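How to register for a side event at the Skellow displacement forum
22 February 2020
By Feven Wako

Side events at the March forum are open to local groups, but every guest needs a pass. Passes are issued by the Pivivbridge office.

First, fill in form 104. Use the name on your passport or refugee travel document, spelt the same way. If your group is sending more than one person, fill in a form for each.

Next, email the forms to the office with a letter from your group. The letter should be signed and name the session you want to attend.
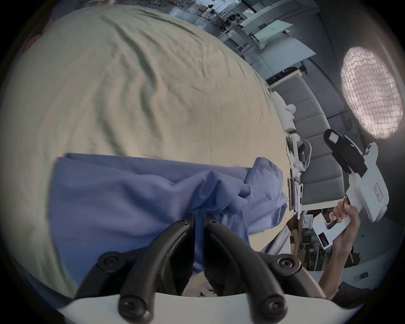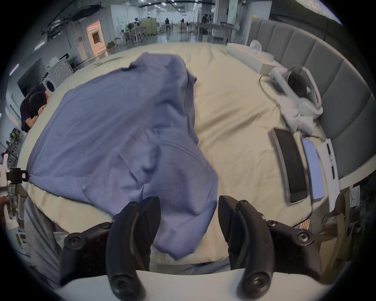
Photos: Getachew Gidey / Mernaro

You should get a reply within 9 days. Print it and bring it to the Gebru entrance with your identity document. The desk opens 30 minutes before the first session.

Room 662 is used for sessions with interpreters. Ask for a headset when you collect your pass, and hand it back before you leave the building.

Last updated: 22 February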